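Chapter 7
A Morning at the Simulation Room

Before you read: Make a list of the things you do with your hands when you go from one room of your home to another. Keep the list beside you. We will come back to it in section 7.3.

In the earlier chapters we looked at robots that stay in one place and repeat one movement. In this chapter we visit an open day at Husico, a company which develops control software for household robots. The open day is held each March, on a Saturday, and last time it received 298 visitors. Most of them came to see the room where the robots learn inside a computer model of a house.

The visit begins at nine o'clock with a short talk. The guide explains that the house model is called Plustia and that it is used before any work with real doors and real furniture. A learning program may need 3000 attempts at one task, and in a model these attempts cost very little. Visitors then sit in front of the screens and follow the work from the robot's side.

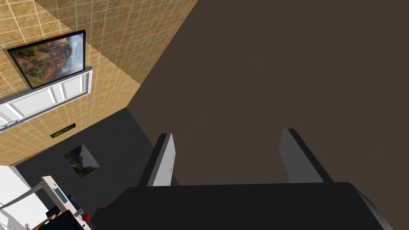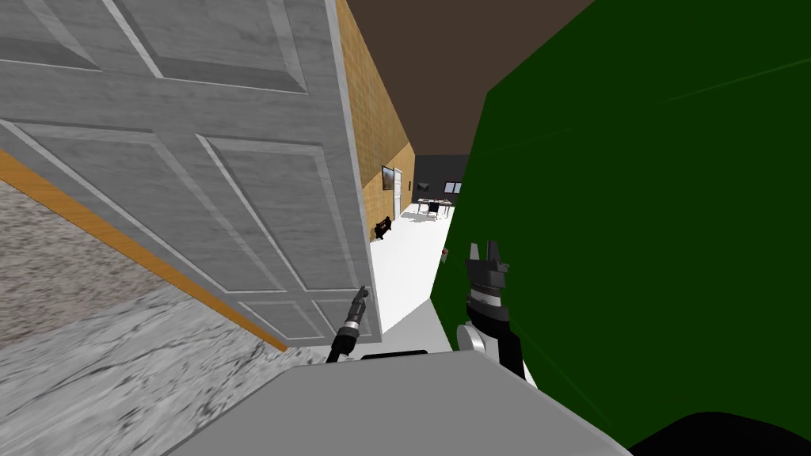
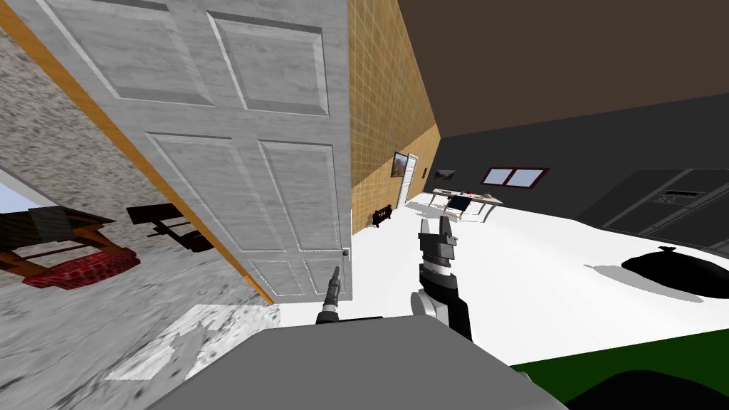 Views inside the simulated house, with parts of the robot visible in each.

The subject of this chapter is the planning of movement, and a door is a good place to begin. A person who opens a door does not think about the size of the door, the side of the hinges or the position of the feet. A robot must have all of this as numbers. In the last of the three views the knob is small and round and sits low near the right edge of the door, with the left arm pointing towards it, while the other arm reaches up over the white floor. The planner has to find a path for the first arm and also keep the second one away from the door. In section 7.2 we will write this as a problem with two moving bodies and one shared space.

During the open day, visitors were invited to ask questions. One question came back many times: how does the team know that a plan made in the model is good enough for a real house? The guide answered with the results of a test series named Leclerc, in which 786 plans were calculated for the same door and 53 of them were rejected by the safety check. We will study the reasons for such rejections in section 7.4.

Words you will need in this chapter: path, joint, reach, collision, hinge, safety check. Their meanings are given at the end of the book.

7.1 What a planner must know

A planner starts from three kinds of information. The first is the shape of the robot, including every joint and how far it can turn.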